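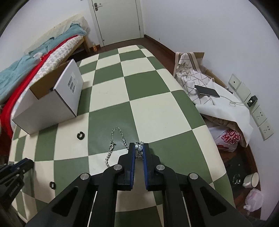 Marites Mercado

Costume Jewelry Resale in Climmont: Term Project Report

1. Why I picked this

The assignment was to follow one type of secondhand good through a local market and report on how it gets priced. Most of my class took clothes or phones. I took costume jewelry, meaning necklaces, rings and pins made from plated or base metal with no precious stones. It is cheap, it gets donated in large amounts, and the sellers I spoke to before starting did not agree on how to price it.

2. Where the data came from

I used two sellers. The first is Keditz, a thrift store on the east side of Climmont that sorts its own donations. The second is the Saturday market at Vostcombe, where I kept to one row of tables. Keditz let me copy prices from their tag book for July, which gave me 600 tagged pieces. At Vostcombe there are no tags on most things, so I wrote down the first price the seller gave me when I asked. I ended up with 40 asking prices from there. That is a much smaller set and I have tried not to lean on it too hard.

I also used a price list from Sial, a resale site, to check whether local prices followed online ones. Their list for July had 3,000 entries under necklaces and chains. I did not use the ring listings because too many of them had no size.

3. How I grouped things

I started with 9 categories and that was too many. Two of them, anklets and hat pins, had almost nothing in them. The final version uses four: chains and necklaces, rings, earrings, and everything else. Condition was marked as good, worn or damaged. A tangled chain counted as good if the metal was fine. Keditz does the same - they untangle what they can and sell the rest by the bag.

4. What I found

Chains had the widest spread of prices at both places. Rings had the narrowest. At Keditz nearly all rings go on one tray at one price, so this is partly just store policy. Earrings lost the most value when worn, mainly from missing backs.

A pendant raised the price of a chain even when the chain itself was marked worn. This showed up in the tag book and again in the Sial list. I did not have enough pieces from Vostcombe to say the same there.

Local prices did not follow online prices closely. Sellers at Vostcombe told me they do not look anything up and go by weight in the hand and how shiny the piece is. The sorter at Keditz does look up signed pieces, but few donations are signed.

5. Problems

Asking prices are not sale prices. Two of the Vostcombe sellers came down as soon as I stopped to write, so my numbers there are probably high. The tag book does not record markdowns either. I also graded condition alone for the first half of the project and only then had a classmate grade a batch to compare. We disagreed mostly on worn versus damaged, and I went back and redid those entries.

6. If I did it again

I would ask Keditz for the register totals as well as the tag book, and go to Vostcombe near closing time as well as in the morning. I would also record chain length. Several sellers brought it up and I had no column for it.

The full table is in the appendix, sorted by category and then by price.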